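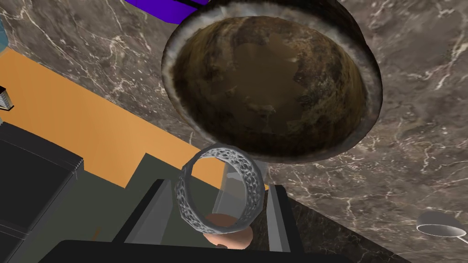 Week six of the manipulation project course at Forkham. Our team has the kitchen tasks: pick an object off a counter or out of the gripper's start pose, place it in or next to a container. All in simulation this term. Hardware slots open in January.

Current task is ring to bowl. The ring starts in the grasp, the target is the big brown bowl on the marble counter. Policy input is the wrist camera plus joint positions. No overhead view allowed under the course rules.

Baseline result from last night: 17 successes in 50 episodes. Success means the ring is inside the bowl rim and the fingers are open at the last step.

Most of the failures are early release. The arm gets over the near side of the rim, the fingers open, and the ring hits the edge and goes to the floor. The policy treats "rim in view" as "over the bowl". Depth from one wrist camera is poor at that range and we should have expected it.

Second failure type: the grasp slips during the swing. The ring's collision mesh was a convex hull, so the hole was filled in and the contact points were in the wrong place. Swapped it for a decomposed mesh. Slips went down, physics step time went up by around 30 percent. Acceptable.

Texture randomization is on for the counter, floor and bowl. Orange floor plus grey marble is one of the draws. Ugly, but the policy does no worse on it than on the plain wood set, so color is probably not our problem.

Small objects on the counter are also randomized. Ladles are bad. The shiny rim gives a highlight that the encoder seems to like, and in a few episodes the arm drifted toward the ladle before correcting. Adding more ladle episodes to the training set.

We collected 100 new demos with the Lemieux teleop setup on 11/05/2019. Operators were told to pause over the center of the bowl before opening the fingers. Old demos had no pause and the release point was all over the place.

Retrained on old plus new. Not posting a number until the full eval finishes. Partial runs have fooled us before.

For the team on the Killar branch: please stop changing the gripper friction in the shared config. Put it in your own override file. We lost an afternoon to that.

Next up is the same task with the bowl shifted between episodes. Logs and configs are in the Galora folder on the course drive, eval script included. Seeds are fixed, so reruns should match ours.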